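17th December

Head mount loose again 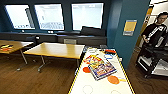 Started the morning meaning to look at the pan joint and ended it flat on the floor with a hex key, which is how most of my plans go. The noise Ferhat heard yesterday was two screws at the base of the neck. They had backed out far enough that the head nodded by itself whenever the left arm stopped hard. He thought it looked friendlier that way.

Took both out, cleaned the threads, put on the blue stuff and set them back to the mark. Then the slow part – 20 poses for the head calibration, wait, look at the error, mutter, do it over. The second run came out fine. The first one I am blaming on the Losach bracket, and I will go on blaming it until the new one comes from Rarkport. They promised it for the start of December. They did not say which December.

Hour counter says 2,707. The belt in the right wrist was changed at 1,540, so it has done over 1,000 and still feels tight to the thumb. Gilberto wants it swapped before the break. I said I'd listen to it first, and he gave me the look he keeps for people who listen to belts.

Greased the left elbow. Wiped the grippers. Wrote the new offsets on the card inside the back cover, under my old ones, which I can no longer read.

Tomorrow: battery contacts, and ask Ertürk where the good torque driver went. I have a fair idea already. It's in Dremerdale, in his van.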